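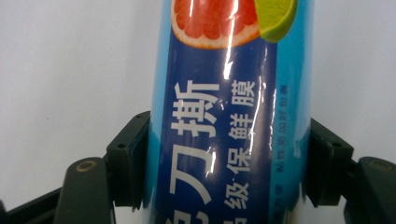
Plastic cling film in a blue printed sleeve.

Why Is There a Bend in the Pipe Under the Sink?
Farnanport Water Office, Pages for Young Readers
4 Nov 2020

When water goes down a sink, it enters a drain pipe. In most homes the first part of that pipe is not straight. It goes down, curves up again, and then turns toward the wall. Plumbers call this curved part a trap.

The trap has one main job. Each time the sink is used, a small amount of water stays behind in the lowest part of the curve. This water fills the pipe from side to side and works like a plug. Used water can still flow out, but air from the sewer cannot easily come back in.

Sewer air smells bad, and some of the gases in it can be harmful to people. For this reason sinks, bathtubs and showers are all connected to a trap. A toilet has one too. It is built into the bowl, and the water you see at the bottom is part of it.
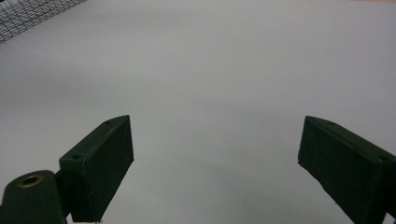 Black wire mesh beside a white surface.

What happens to the water after the trap?

The water travels through a pipe in the wall or floor and joins the main drain of the building. The main drain slopes gently downward, so the water moves without a pump. Outside, it meets the sewer under the street. In Farnanport, 3,364 buildings are connected to the public sewer. Of these, 1,041 are in the Ayala district, where the oldest pipes in the town are found.

There is also a pipe that goes up. It is called a vent, and it usually ends above the roof. The vent lets fresh air into the drains. Without that air, rushing water could pull the water out of a trap as it passes, in the same way that a drink is pulled through a straw.

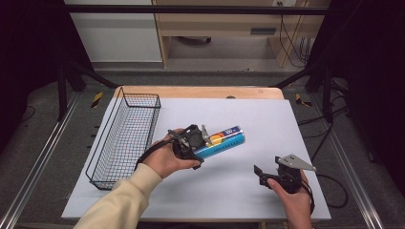
The vent must stay open to do its work. Leaves or a bird's nest can block it, and a blocked vent may cause a gurgling sound in the sink. An adult should be told if a drain begins to make this noise.

Traps can also dry out. If a sink is not used for a long time, the water in the curve slowly turns into vapor and drifts away. Running the tap for 30 seconds will fill the trap again. Schools in the Jellard area do this in every classroom sink before students return from vacation. 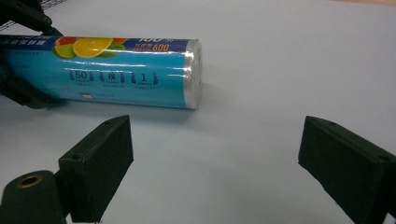
What should be done if a small toy or a ring falls down the drain?

Turn off the water at once and tell an adult. Small, heavy objects often stop in the trap, and an adult or a plumber may be able to open it and take the object out.

Words to know

Sewer: a large pipe that carries used water away from many buildings.
Trap: the curved part of a drain that holds water.
Vent: a pipe that lets air into the drains.

Classes with students up to age 11 may visit the Worix Pipe Room each June. Teachers can ask for a visit form at the front desk of the Water Office.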